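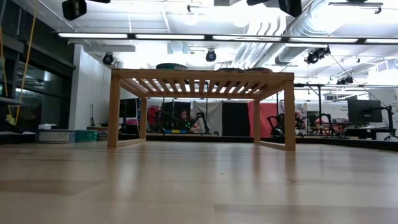

How to Re-Oil a Slatted Wood Stool or Rack

Posted 20/12/2019 by the Plulmont workshop desk
Print this page | E-mail this page

Slatted tops lose oil faster than solid ones. Each board has two exposed edges as well as a face, and the edges dry out first. The method below suits small indoor pieces in pale, unpainted wood. It doesn't apply to varnished or waxed surfaces, which must be stripped beforehand.

1. Clear the top and vacuum between the slats with a crevice tool. Wipe with a barely damp cloth and leave to dry overnight.

2. Sand each slat along the grain, finishing with 600 grit. Wrap a strip of the same paper around a putty knife to reach the gaps.

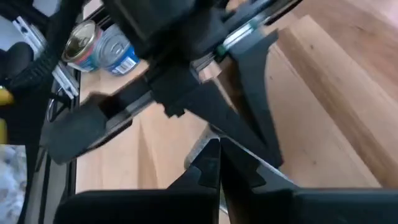
Black finger plates and a silver rail, close up.

3. Remove all dust. A dry paintbrush works better than a cloth between boards.

4. Apply the oil with a lint-free pad, starting with the edges and ending with the faces. We used Ondico clear hardening oil. Work from the middle slat outward so that your sleeve stays off the finished boards.

5. Wait 14 minutes, then wipe off everything that hasn't soaked in. Oil left in the gaps turns sticky and collects dust.
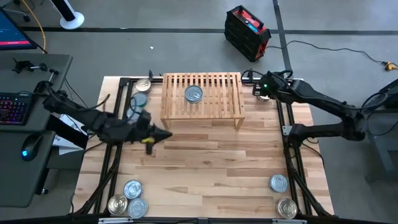
6. Turn the piece over and treat the underside in the same way. Skipping it lets the boards take up moisture unevenly, and thin slats may cup – more so in a heated room in December.

7. Leave for 13 hours, rub lightly with a gray pad, and apply a second coat. Legs and lower rails need only one.

Allow 5 days before placing metal containers on the top. Tins with a rolled bottom rim can mark soft oil.

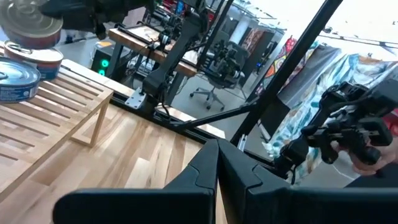 Food cans by a slatted top.

Spread used rags flat outdoors until fully dry – oily cloth can heat up and ignite when bunched. Store leftover oil in a small, full jar to keep air out. Recoat when a drop of water no longer beads on the end slats.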